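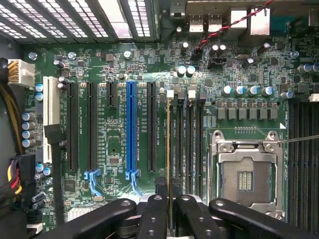

Most repair shops would have turned the job down, according to the owner of Plemow, a two-bench computer repair business on Van Dusen Street. She took it because the customer had already been told no twice.

The customer kept the books for a small orchard, and the books were on an old desktop that had stopped starting in December, in a program that hadn't been sold for years. "People think the hard part is the soldering," the owner says. "The hard part is the phone call before. You have to find out what they want back. Sometimes it's the computer. Usually it's one folder."

She has been fixing computers for most of her working life, first in the back of an office supply store and then on her own. Plemow takes in desktops, laptops and the occasional cash register. It doesn't take phones. "I did phones for a while and I didn't like it. Everyone is in a hurry and everything is glued."

I asked what comes through the door most often. Dust, she said, and after that power supplies, and after that machines with nothing wrong except a full drive. She charges $80 to open a computer and tell the customer what she thinks. If they go ahead with the repair, the fee comes off the bill.

"A lot of them don't go ahead, and that's fine. A man came in with a tower his kids had outgrown, and by the time I'd priced the parts he could have bought a better one used. I told him so. He bought the used one from somebody else."

Parts are the part of the business she complains about. She used to order from a regional supplier called Trimolix, which would sell one fan or one cable at a time. It now has a minimum order, and she shares orders with a shop in the next county. Older memory she buys in lots from office clear-outs, and tests it overnight before it goes in the drawer.

She keeps her records in Umus, a scheduling and invoicing program she describes as slow but honest. It had 3,631 tickets in it on the morning I visited. She scrolled back to the early ones, where the notes run to whole paragraphs. The recent ones say things like "PSU, cleaned, OK."

"I wrote too much at first. Then I wrote too little, and a computer would come back and I couldn't remember what I'd done to it. Now I write down the part, the date, and anything the customer said that sounded odd."

Odd how? "They'll say it only crashes when the dryer is on. You write that down, because half the time they're right."

The shop is open 6 hours a day. She spends the first one with the door locked, doing whatever needs quiet, and won't answer the phone until it's over. She has thought about hiring. The trouble is that the work comes in clumps, with a rush before tax time and another when school starts, and very little in between.

Her advice to people at home is short. Keep the computer off the carpet. Have a copy of your files somewhere outside the house. Don't throw out the box of cables until you know what each one goes to.

"And if it smells hot, unplug it," she says. "Don't restart it to see if it happens again. I get nearly 4 of those a month."

The orchard's books were on the second of two drives, and she had them copied by the end of the week. The desktop itself went back to the customer with a new power supply. He still uses the old program. She tried to talk him into a newer one and he said he would think about it after the apples.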